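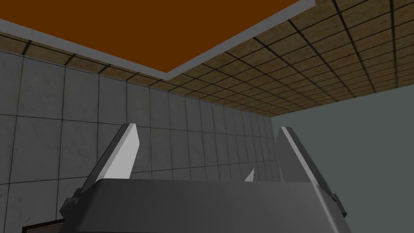 Draft house rules for simulated manipulation episodes, comments wanted
Forum: Simulation and Test Practice
Replies: 7

tarnfeld_ops
Original poster

Good morning all. At Dundgate we have now three groups which record episodes in simulation for the Carroll project, and each group has its own habits. When the episodes come together in one set it is a lot of trouble. I was asked to write one page of rules for the wrist view and the reset. Please read it and tell me what is missing or too strict. I know that the Zukell people have a much longer document, but I would like to stay with one page.

1. Every episode starts from a written home pose. Do not start from the place where the last episode stopped.

2. The wrist view is recorded from the first step, also when the arm is only travelling and there is nothing to pick up. Travelling is part of the work, and reviewers must be able to see it.

3. At reset the jaws are fully open and empty. Both finger pads must be visible to the wrist camera. If a pad is hidden by the housing, the camera mount is wrong and the episode is not accepted.

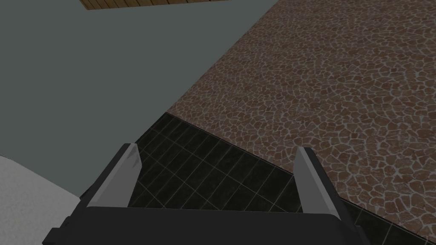 4. Room surfaces may be changed between episodes, never during one. Write the surface set in the log.

5. Before the jaws close, the operator stops and checks the clearance in the wrist view. The stop is written in the log.

6. A failed episode is kept and marked as failed. It is not deleted.

We have 520 episodes recorded under the old habits. My plan is to leave them as they are and to begin the rules with number 521.

Thank you for your time.

mossgate

Good page. I would move rule 6 to the top. In my experience the deleting of failures does more harm than all the other things together, and new people read only the first half of a page.

Question about rule 3. What do you do with tasks where the episode must begin with an object already in the hand? Placing tasks, for example.

tarnfeld_ops

Fair point. I will write "unless the task sheet says otherwise". I do not want to make a second list for placing tasks.

Rule 6 can go first, I have no objection.

halvbro

I disagree with rule 4. At Randwood we change the light during the episode on purpose, so that the policy does not learn one brightness. If you forbid this, your set will be very clean and not very useful.

tarnfeld_ops

The rule speaks about surfaces and not about light. But I see that one can read it in both ways. Would you accept "Floor, wall and ceiling materials stay the same during one episode. Light may change if the log says so"?

halvbro

Yes, this I can accept. I still think that it is too careful, but it is clear.

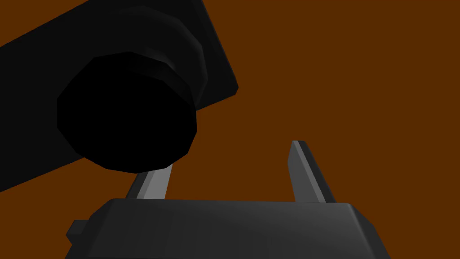

quillon5

My objection is to rule 5, because a stop before every closing teaches the policy to hesitate. We had the same rule some years ago and took it out again after 500 episodes, when the arm began to wait in front of everything. I would ask for the check only when a part of the fixture comes close to a finger. Take a view like the one with the black knob: there is only a thin strip of brown between the knob and the tip of the left finger, and the right finger has free space on its side. From one camera I would not trust myself to say how much depth is in that gap. In such a case please stop, and look from a second view also. For the open side I see no reason to stop.

mossgate

I agree with half of this. "Close" must have a number, otherwise every operator will have a different opinion of it, and the tired operator at six in the evening will have the most generous one. Let the simulator measure the distance, and let it give a warning below 5 mm. Then it is not a question of eyes.

And if the stops are in the log, you can cut them out before training. So the hesitation is a problem of the preparation, in my view, and the rule can stay.

quillon5

Cutting them out is possible, but then the motion has a jump in it, and somebody must repair this also. I prefer that the stop is not there at all. The warning from the simulator is a good idea, I would sign this.

tarnfeld_ops

Thank you both. New text for rule 5:

"The simulator gives a warning when a finger is closer than 5 mm to anything that is not the target. After a warning the operator stops, checks a second view, and writes it in the log. Without a warning no stop is needed."

I will try it with the Carroll groups through November and report here how many warnings we get. If it is a warning in every episode, we must talk about the number again. Mossgate, can you send me how you mark the stops in your log? Ours is only free text at the moment.

mossgate

One column, start step and end step, nothing more. I will send you the header line this afternoon.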